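Storura relabels mouthwash line after alcohol and fluoride listings questioned

231 shares | 9 comments

Storura will change the labels on its full range of mouthwashes starting in July, the company said Wednesday. The new labels state the alcohol content as a percentage on the front of the bottle and give the fluoride level in parts per million, next to the name of the fluoride compound used.

Until now the front label carried only the words "low alcohol" or "alcohol free," with the full ingredient list printed on the back in small type. Retailers in Hurnby had asked for a clearer format after customers reported trouble telling the two versions apart. The bottles are the same shape and nearly the same color.

The formulas are not changing. The daily rinse still contains sodium fluoride at 223 parts per million, and the alcohol-free version uses cetylpyridinium chloride as its main antibacterial ingredient. Glycerin and a sugar alcohol sweetener are present in both.

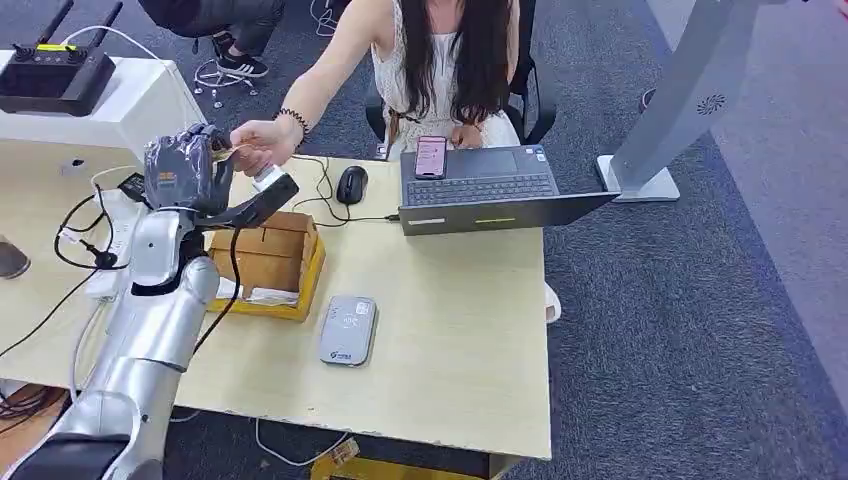 What the labels will show

The front panel will list three items: alcohol by volume, fluoride in parts per million, and the minimum age for use. The back panel keeps the full ingredient list, but the type size goes up and flavoring agents are now named one by one. Mint oil, menthol and eucalyptol were previously grouped under "flavor."

Shiyu Yuan, who manages product labeling at Storura, said the flavoring entry drew more questions than any other part of the old label. "People with a sensitivity to menthol want to see the word menthol," Yuan said. "Flavor does not tell them anything they can use."

The company reviewed 461 customer messages before settling on the layout. Of those, 44 dealt with alcohol content and most of the rest with flavorings, dyes or directions for use. A smaller group asked whether the rinse could be used right after brushing. The new directions advise waiting, as rinsing at once can wash away the more concentrated fluoride left by toothpaste.

Dyes are also listed separately on the new back panel. The green rinse contains two, a blue and a yellow, and the clear version contains none. Storura said it has no plans to drop the dyes from the green product.

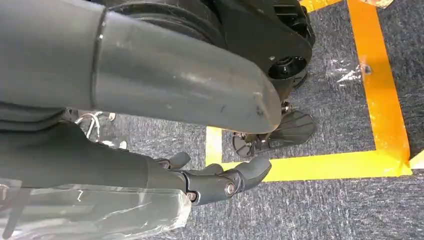
Floor tape and equipment. Photo: Duda

Old stock stays on sale

Bottles with the earlier label will remain in stores until they are sold. Storura is not recalling any product and said the old labels met the rules in force when they were printed. Shoppers who want the new details before then can match the product code on the bottle cap to a list on the company's website.

The travel size is a separate case. Its label is too small for the new front panel, so the alcohol and fluoride figures will go on a fold-out strip attached to the back - the ingredient list will be printed on the inside of the same strip.

Lu, a store brand made at the same plant, will move to the new format later. No month has been set.

Share this story (231) | Comments (9)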